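Search this site Search Clear

Villard posts flat first half, declines to call it momentum

Interim results for the six months to the end of the period. For immediate release, or whenever the market is done with lunch.

Villard, the listed holding company whose shares have spent most of the year looking for a reason to move, reported half-year revenue of $344 million on Friday, up 2 percent from the same period last year. Management had guided for "modest growth." Investors who asked at the time how modest now have their answer.

Operating profit came in at $116 million, level with the prior year once the sale of the old Trivholm warehouse is taken out. With the sale left in, the figure looks considerably better, and the company would like to thank the analysts who spotted this before the footnotes were printed.

Shares in the group opened slightly higher, gave it back before mid-morning and ended the session where they began. Trading volume was described by the company's broker as "orderly," a word brokers keep for days when very little happens.

Trivholm carries the half

Trivholm, the packaging arm and still the largest business in the group, had a good six months. Orders from food producers held up through the spring, paper prices eased, and a price increase that customers had promised to resist was accepted by nearly all of them. Margins widened for the first time in three years.

The division also finished moving its billing onto a single system. The project was announced as a quick one and was not. Invoices now go out on the day they are supposed to, customers are paying sooner, and the group's cash position at the end of the half was stronger as a result. Several customers have written in to say they preferred the old arrangement, under which they were often not billed at all.

Management expects Trivholm's second half to be slower than its first. Two large contracts come up for renewal in December, and both buyers have let it be known that they are talking to other suppliers. They let this be known at every renewal. The board is nevertheless treating the matter seriously and has budgeted for some give on price.

Jurić waits for its customers to come back

Jurić, which makes fittings and valves for commercial buildings, had a harder time. Office construction remains slow in most of its markets, and distributors who overbought last year spent the first half selling what was already on their shelves. Sales fell, and so did profit, by more.

The company has heard the phrase "destocking is largely complete" from its distributors for four quarters in a row and has stopped repeating it in its own announcements. What can be said is that orders in the last weeks of the period were better than in the weeks before them. Whether this is a recovery or a busy month will be clearer at the full year.

Jurić will close one of its two smaller production lines and move the work to the remaining one. Most of the employees affected have been offered positions on the same site. The one-time cost is included in these results, where it sits on its own line and is easy to find.

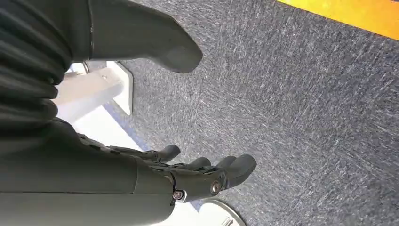
Clendley: smaller, cheaper, still ours

Clendley, the consumer credit business bought at what the board now accepts was an enthusiastic price, narrowed its loss. New lending was cut back sharply, late payments fell, and the unit came close to covering its own costs in the final quarter of the half.

The group was asked at its last annual meeting whether Clendley was for sale. The answer then was that everything is reviewed at regular intervals. The answer today is the same, with the addition that a review has taken place and Clendley is staying. Two approaches were received during the period. Neither came with a number the board could read aloud in polite company.

A further write-down on the purchase has not been needed. The auditors looked at this question for some time.

Dividend and buyback

The board has declared an interim dividend at the same level as last year, payable in December. It considered an increase. It also considered the refinancing due next year, and the second consideration won.

Under the share buyback program, Villard repurchased 3,256 shares during the period. The company is aware that this is a small number for a program that was launched with a conference call. Purchases were paused while the Trivholm warehouse sale was being negotiated and will resume under the existing authority. No increase in the size of the program is planned, and at the current rate of use none is likely to be required.

Net debt fell over the half, helped by the warehouse proceeds and by the earlier arrival of customer payments noted under Trivholm. All lending covenants were met with room to spare.

Outlook

Full-year guidance is unchanged. Villard continues to expect modest growth in revenue and broadly stable operating profit, with a better second half at Jurić making up for a quieter one at Trivholm. If Jurić does not improve, the company will say so, probably in a release with a shorter headline.

Currency movements have had little effect on these results in either direction, and the group will therefore not be blaming them for anything.

Management will take questions from analysts and shareholders by phone at 9:30 a.m. on Friday. Callers are asked to limit themselves to one question each and to accept that a question in several parts counts as several questions. A recording will be posted in the investor section of the company's website once the hold music has been removed.

About Villard

Villard is a holding company with interests in packaging, building products and consumer credit. Its principal businesses are Trivholm, Jurić and Clendley. It has been called a conglomerate, mostly by people recommending that it stop being one.

Notes to editors

Figures in this release are unaudited. Comparisons are with the same six months of the previous year unless stated otherwise. Statements about the future reflect what management believes today and may differ from what happens, as they did last year. The accent in Jurić goes on the final letter and should be kept in print.

Media and investor inquiries: Villard press office.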